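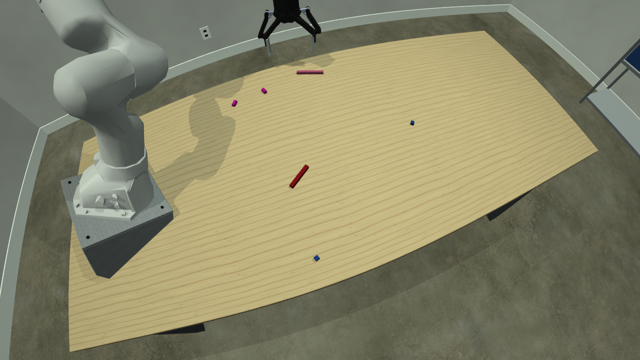

Kategorie: Technik & Selbermachen

In der offenen Werkstatt Skondham entsteht derzeit ein Sortierroboter, der Holzreste nach Größe und Farbe ordnen soll. Das Vorhaben trägt den Namen Podora und wird von Kirsten Landry und Harvey Marchand betreut. Gebaut wird an zwei Abenden pro Woche, geplant wird vorerst am Rechner: Arm, Greifer und Tisch sind als Simulation angelegt, in der die Gruppe die Bewegungen erprobt, bevor die Hardware läuft.

Bis zum Jahresende kamen 1.203 simulierte Greifversuche zusammen. Schwierigkeiten machen nach Angaben von Landry vor allem die kleinen Würfel. Bei langen Leisten komme es darauf an, den Greifer vor dem Absenken passend zu drehen. »Quer zur Leiste muss er stehen, sonst schiebt er sie nur vor sich her«, sagte sie am 3. Januar 2025 beim ersten Treffen im neuen Jahr.

Den Sockel für den echten Arm schweißt Marchand selbst. Für Schrauben, Kabel und Netzteil hat die Gruppe bisher 200 Euro ausgegeben, weitere 70 Euro sind für Ersatzfinger vorgesehen. Die Steuerung schreibt Kendra Girard, die im vergangenen Jahr bereits die Software für die Fräse der Werkstatt überarbeitet hat.

Im Februar soll der Arm zum ersten Mal auf der Werkbank stehen – zunächst ohne Kamera und mit fest vorgegebenen Positionen. Wer mitbauen möchte, kann sich in der Werkstatt melden. Vorkenntnisse sind nicht nötig.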